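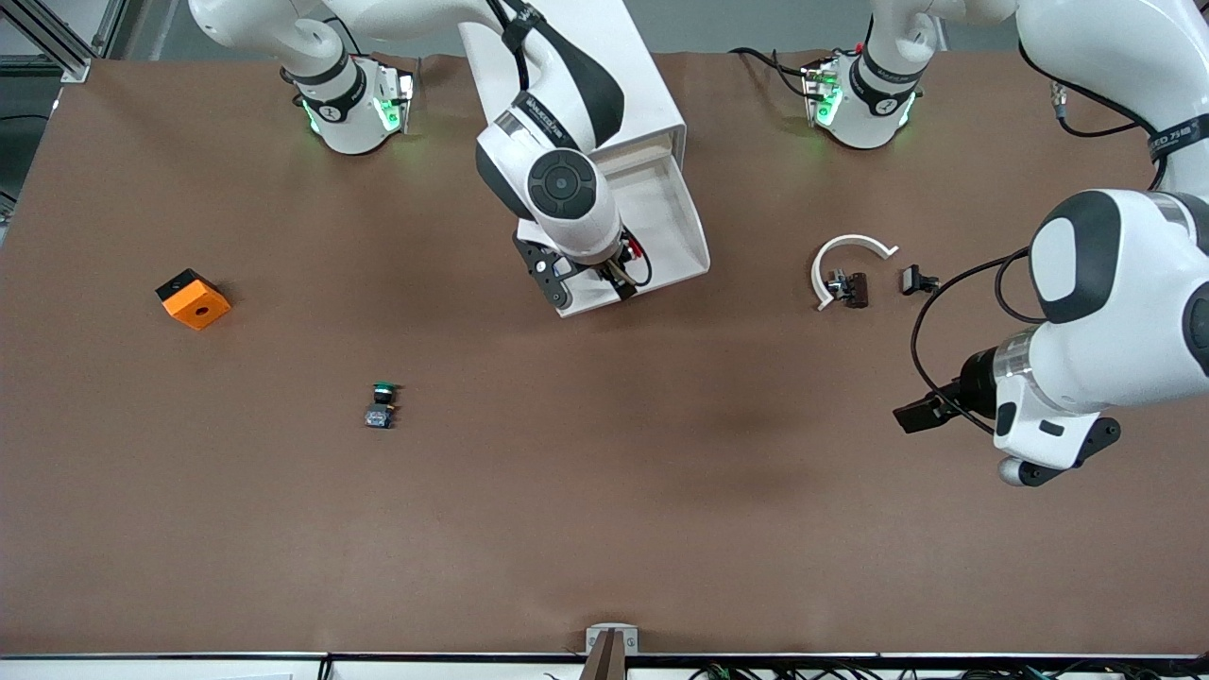

Wer sich heute einen Arbeitstisch zulegen will, bekommt zuerst eine Weltanschauung verkauft. Die Fläche soll groß sein, matt, ruhig in der Farbe, und am besten bleibt sie es auch. Im Prospekt von Prureo heißt das »der freie Tisch«, bei Plasislow schreibt man von »Arbeitsfläche mit Atem«. Ich habe beide Kataloge gelesen und bin danach in meine Werkstatt gegangen, wo auf dem Tisch zwei Zwingen, ein halber Apfel und eine Steckdosenleiste lagen. Ein schlechtes Gewissen hat sich nicht eingestellt.

Mein Misstrauen gilt zunächst der Größe. Eine breite Platte klingt nach Freiheit, bis man davor steht. Was weiter weg liegt, als der Arm reicht, gehört nicht mehr zur Arbeit, es ist Lager. Bei Schumacher, wo ich mir die teuren Modelle angesehen habe, stand ein Tisch, an dem man zu acht hätte essen können. Der Verkäufer sprach von Reserven. Ich fragte, wie man an die hintere Kante kommt, und er ging um den Tisch herum. So kann man es natürlich machen, zwanzigmal am Tag.

Dann die Farbe. Braun ist angeblich warm, Weiß angeblich sauber, Grau sachlich. Für den, der daran arbeitet, zählt vor allem, ob er die Schraube wiederfindet, die ihm eben aus der Hand gerollt ist. Auf einem matten Mittelbraun findet man Messing schlecht und schwarze Schrauben noch schlechter, wenn die Lampe ungünstig hängt und der eigene Arm seinen Schatten darüberlegt. Dafür verzeiht Braun Flecken. Ob man das für einen Vorzug hält, hängt davon ab, wie gern man putzt. Ich putze ungern und habe mich trotzdem noch nie darüber gefreut, einen Fleck nicht zu sehen.

Salim Were, mit dem ich mir die Werkstatt seit Jahren teile, hält dagegen. Er räumt jeden Abend alles ab, wischt, schiebt den Hocker unter und behauptet, er denke am nächsten Morgen besser. Das mag sein. Ich sehe nur, dass er die ersten zwanzig Minuten damit verbringt, alles wieder hervorzuholen, was er abends weggeräumt hat, und dabei flucht wie einer, der schlecht geschlafen hat.

Richtig ärgerlich werde ich bei den Kabeln. In keinem Prospekt kommt eines vor. Im Leben sammeln sie sich an der Tischkante, rutschen hinunter, verknoten sich und ziehen bei Gelegenheit das Netzteil mit. Ferka verkauft dagegen eine Wanne, die man von unten anschraubt, und wer sie einmal montiert hat, weiß, wie man sich auf dem Rücken liegend Späne ins Auge holt. Danach ist alles ordentlich verlegt – bis ein Gerät den Platz wechselt. Gonzalo Escobar, der in seinem Leben mehr Tische verdrahtet hat, als ich besessen habe, macht es mit Klettband und lässt an jedem Ende eine großzügige Schlaufe. Schön ist das nicht. Man kann aber alles umstecken, ohne sich hinzulegen, und mir reicht das als Argument.

Bleibt der Preis. Rund 2000 Euro soll man für die große Ausführung bei Schumacher ausgeben, ohne Licht und ohne Schubladen. Für das Geld verspricht der Hersteller eine Platte, die auch nach Jahren aussieht wie am ersten Tag. Warum sollte sie das? Eine Werkbank, an der gearbeitet wird, bekommt Kerben, Leimränder, irgendwann einen Brandfleck vom Lötkolben, und wer bei jedem Kratzer zusammenzuckt, legt bald Pappe unter. Damit arbeitet er dann auf Pappe.

Ich will niemandem den schönen Tisch ausreden. Wer ihn mag, soll ihn kaufen, und dass eine glatte Fläche angenehmer ist als meine, bestreite ich nicht. Bestreiten will ich, dass sie irgendetwas über die Arbeit aussagt, die darauf stattfindet. Ich habe mir im Juli am Ende nur eine neue Lampe gekauft und sie weiter links aufgehängt. Salim findet sie zu hell.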